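Mistano look for a new goalkeeper before preseason

Mistano have started the search for a goalkeeper, only 3 days after the last match of the season. The club confirmed on its website that the two keepers who shared the position this year will not receive new contracts. A young keeper from the reserve team stays, but he has not yet played a league match.

It was a difficult year for Mistano in this position. The first keeper hurt his shoulder in the autumn and came back too early. The second one played well for a month, then lost his confidence after the heavy defeat at Prultilow, where two of the goals came from crosses that he should have caught. From that evening the coaches changed the keeper almost every time the team lost, and the defenders said more than once that they did not know who would be behind them in the next match.

Mistano finished the season in the middle of the table with 33 points. They were safe from relegation, but far from the places that the club had promised to its supporters last summer. The attack was good enough for more. In the home matches especially, the team often scored first and then gave the lead away in the last part of the game.

What the club wants

According to the club, the new keeper must be comfortable with the ball at his feet. Mistano like to begin their attacks from the back, and this season many of those attacks ended with a long kick out of play. The club also wants a player who talks. The two central defenders are both under contract for next year, and both are quiet players who need somebody to organize them at corners and free kicks.

Age is less important. The sporting department has said that it will look at keepers over 30 if they are healthy and accept a short contract. This is a change for Mistano, who in recent years bought mostly young players with the hope to sell them later.

The name that supporters repeat most often is the keeper of Cárdenas, who is free to leave in the summer. He kept his team in the division almost alone, and his saves in the last home match against Mistano are well remembered here, not with pleasure. Cárdenas have offered him a new contract and are waiting for his answer. Arside are also said to be interested, and they can probably pay a better salary.

A second possibility is a loan. Prultilow have three good keepers and only one place in the team, and the clubs have done business before without problems. A loan would be cheap, but it would leave Mistano with the same question one year later, and part of the supporters would prefer a permanent solution.
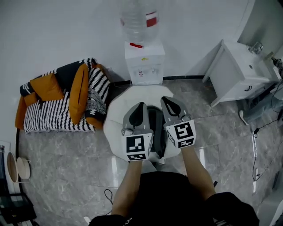 Season tickets and training dates

The players are now on vacation and return to training in the first week of July. The club hopes to have the new keeper signed before that date, so he can work with the defenders from the first session. Four friendly matches are planned, the first one at home against Arside. The opponents for the other three will be announced when the agreements are signed.

Open training will take place on the second field, next to the parking lot. There is room for up to 300 people along the fence, and entrance is free. Children must come with an adult.

Season ticket holders can keep their seats at the same price if they renew before the end of May. After this, the free seats go on general sale at the club office and at the stadium shop.

Last updated: April 27, 2022

Recent items
Prultilow extend contract of their captain
Cárdenas will play two home matches on a neutral field
Arside under-19 team wins regional cup
Mistano women's team: results and final table
New grass for the second field

Contact the sports desk | Copyright 2022, all rights reserved | Back to top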